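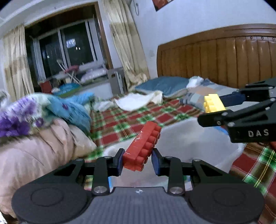
The evening the left jaw stopped closing

The work on this page is simple. One person holds a gripper in the hand, picks up a toy brick, and lets it go over a plastic bin. The gripper records the opening of its jaws and its own movement, and a robot arm later learns from these recordings. At Nendent we make this kind of session in ordinary homes in Clistport, mostly in the evening, when people have time.

In one of these sessions we lost a large part of the data, and I want to write down how it happened. Other groups asked me for the pictures together with the story, so I put them on one page.

The fault was in the number which says how wide the jaws are open. When the jaws close on a brick, this number should become small and then stay still. In our recordings it became small and then slowly grew again, although the brick was held firmly all the time. A robot which learns from such a recording will believe that it must open the hand while it carries something. We had planned 1,000 picks for the month. When I checked the files the next morning, 200 of them had this slow growth.

What we saw first

The person who was collecting noticed nothing strange in the hand. The trigger felt normal and the bricks did not fall. The small check screen from Vrabec, our recording program, stayed green from start to end. I later understood that it is green when numbers arrive, and it does not ask if the numbers make sense. This was our mistake, we had trusted the colour too much.

A yellow brick between the jaws

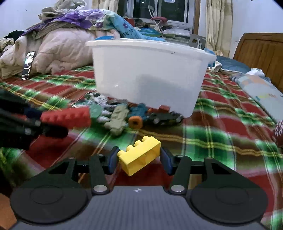

My first idea was that the hard plastic of the bricks was sliding between the pads. I spent a full evening on this idea and it was wrong. I closed the jaws on a brick, fixed the trigger with tape and left everything on the table for 40 minutes. The brick did not move at all, but the number still grew.

The reason was a screw inside the body, on the side of the left jaw. It holds the small wheel which the sensor reads. The screw was a little loose, so the wheel could turn by itself when the jaw was under pressure. With soft toys the pressure is low and the fault is very hard to see. With bricks people press more strongly.

There was also a safety side, and for me it is the more serious one. We had already trained a first model on a part of the bad files. On the test arm at Flillel it opened the jaws in the middle of a movement and dropped a metal cup next to a colleague's hand. The hand was not hurt. We stopped the arm with the red button and removed the model the same day.

What we changed

The screw is now secured with thread glue, and we check it after every 2,000 closings.

Each session begins and ends with a long hold on one brick. If the number moves during the hold, the session is not used.

Vrabec now gives a yellow warning when the width changes while the trigger is still – we wrote this rule ourselves and can share it.

The 200 bad files are kept in a separate folder. I have tried to correct them by calculation, but the growth is not the same in each file, and for the moment I do not use them for training.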